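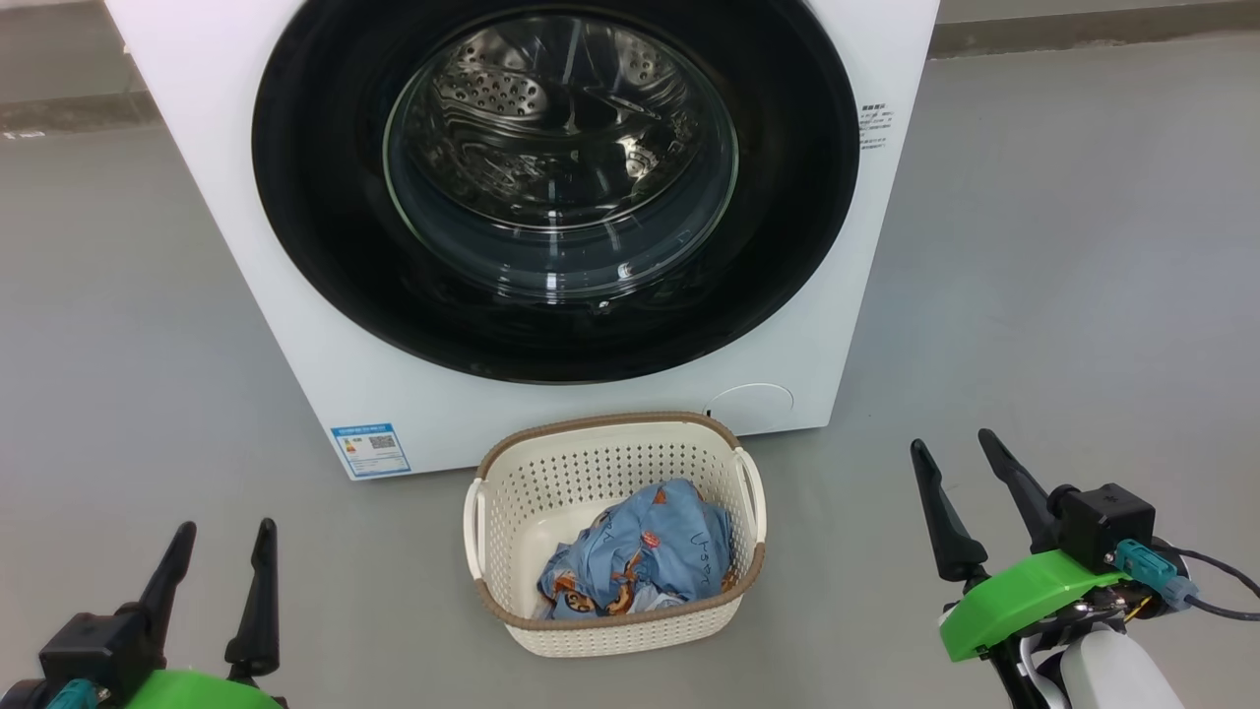
Re: [vintage-sprint] Rule changes for the Prarness meeting

November 10, 2019

Abdul-Rahman Quaye wrote:
> Has anyone read the draft rules for Prarness yet? I see the
> small-bore class goes to two heats plus a final, and there's
> a line in there on tire compounds that I can't make sense of.
> Is the Appiah control tire in or out? I have a set mounted
> already and would hate to buy another.
>
> Also, are we still gridding by last year's points?

It's in! I called the Komcombe office yesterday and they confirmed it. The line you mean (section 4, second paragraph) is left over from the spring draft, when they were going to allow the softer tire for the final only. They dropped that and forgot to take the sentence out, so your set is fine. Run it and be happy.

I have to say I love the new format. Last year we towed all that way for one 30-lap race, and if you got tangled up at the first corner you were loading the trailer before lunch. Now it's two heats of 13 laps, then the final, and everybody who finishes either heat gets into the final. That's a lot more racing for the same entry fee, and the short heats ought to be wild, especially through the downhill left where you can go in two wide if the other guy is feeling generous.

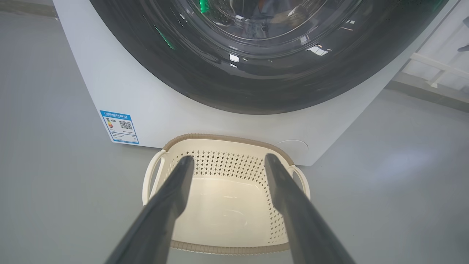
Bautista Godoy

On the grid question: no, points are out. Heat one is drawn at the drivers' meeting, heat two is the reverse of that, and the final goes by combined finishes. I started dead last at Zondoveo under the same system and had the best afternoon of my season, passing cars the whole way (and got passed back by half of them, but still!).

A couple of other things from the same call. The entry limit for the whole meeting is 80 cars, and small-bore is filling up fast, so get your form in. Paddock power is limited to the row along the back fence. And the noise check is now before first practice, over by the scales.

Are you bringing the blue car or the other one? I'm putting the long fourth gear back in mine and would love somebody to chase down the straight.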